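The Capful Is Not a Unit
By Impi Jääskeläinen
October 22, 2026

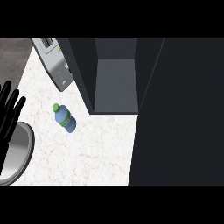

A small plastic bottle with a green screw cap on a stone countertop.

Concentrated household products are sold with a dosing instruction, and the instruction very often reads "one capful." I think the word should be removed from labels. A dose should be printed as a volume, and if the cap is meant to measure that volume, the cap should carry a line showing where it is.

The case for the capful is convenience. The cap is already in the user's hand, it can't be lost in a drawer, and it adds nothing to the price. I accept all of that. My objection is to the missing definition. A screw cap is designed to seal. Its inner height is set by the thread, the liner and the tooling, and the volume left over is whatever remains. Many caps also have a plug or an inner ring that takes up part of the space. Should the user fill to the ring, to the bottom of the thread, or to the rim? Most labels don't say.

Last April I tested this on a concentrate I use for floors, Kundilel, using a kitchen scale and plain water at room temperature. Filled to the inner ring, the cap held 12 milliliters. Filled to the rim, it held 32. Both are reasonable readings of "one capful." The second dose is more than two and a half times the first, so one household may finish a bottle while another still has more than half of it left, each having followed the directions.

The usual reply is that floor cleaner has a wide working range and nothing bad comes of the error. That is partly true. Overdosing leaves a film, which collects dirt, which leads people to clean again with more product. Underdosing mostly wastes time. Neither is dangerous on a floor. But the same wording appears on descalers, drain treatments and laundry additives, where the margin can be smaller, and a user who has learned to be casual with one cap will be casual with the next.

Refills make it worse. A refill pouch generally assumes that the original bottle is still around, cap included. I keep a pouch of Soninance laundry concentrate whose directions call for two capfuls and give no volume at all. My old bottle broke, and the replacement I decanted into has a cap that holds 48 milliliters at the rim. I had to write to the company to learn the intended dose. The answer came back promptly and in milliliters, so the figure exists. It just isn't printed.

There are counterarguments I take seriously. Label space is limited, especially on small bottles, and much of it is already taken up by hazard text. A molded fill line requires a change to the mold. Some users do not think in milliliters, and American buyers may prefer teaspoons or fluid ounces. The space argument is weak, though, as "1 cap (12 mL)" takes very little of it. Tooling is a real cost, but molds wear out and the line can be added at the next replacement. As for the choice of unit, print both. Any defined unit is better than none.

Valtness, which sells a bathroom cleaner I otherwise don't like, already does this properly. The cap is translucent, the line is raised so it can be felt with a fingertip, and the back panel gives the dose for a small bucket and a large one. The large-bucket dose is 63 milliliters, stated as a number and as three fills to the line. I checked it on the same scale and it was correct to within the resolution of the scale.

Until the others catch up, my advice is to measure the cap once. Set it on a kitchen scale, zero the scale, fill the cap with water to each level you might plausibly use, and read grams as milliliters. Write the results on the bottle in permanent marker, then ask the manufacturer which one they meant.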